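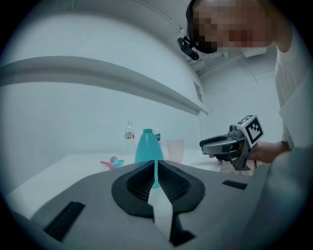

Robot Learning, handout 8: learning from hand-held grippers
04/02/2021

Carry on from last time. We had teleoperation (slow, tiring, needs the robot there). Now the other route: person holds the gripper, does the task, policy learns from what the gripper camera saw. The Rurkora paper is the reading, sections 2 and 3. Skip the appendix.

Setup. One gripper per hand or one per person, camera on each. Wide lens, so straight shelves come out bent. Don't undistort before training, Rurkora tried both and the raw view did better on bottles and cups. Fingers always in view = the policy gets jaw opening for free.

Pose. Camera alone drifts when the wall is plain white. Fixes:
- cube marker on top of the gripper, black square patterns, seen from outside or from a head camera
- head camera gives the wider view, also tells you where the person was looking
- inertial data to fill the gaps when a hand covers the marker

Know why a cube and not one flat tag!! Comes up every year.

Result to remember. Goltuven task set, table-top tidying: bottles with and without tops, a tumbler, loose spray heads. With 100 demos, wrist view only, the policy reached almost the same success as teleop. Adding the head view helped on tasks where one object hides anohter. Did not help on single pick and place. Garnell baseline fell over as soon as the table height changed, becuase it used absolute poses. Use relative ones.

Open problems
- see-through plastic. Depth is useless, colour not much better
- human hand is faster than the arm, so demos need slowing down or the arm can't follow
- two grippers, two clocks. Sync first, then everything else

For the lab: Kravets data, the October batch, not the older one (jaw widths are wrong in it). Train on wrist view, then wrist + head, plot both. Groups of 3. Bring the plots, no slides needed.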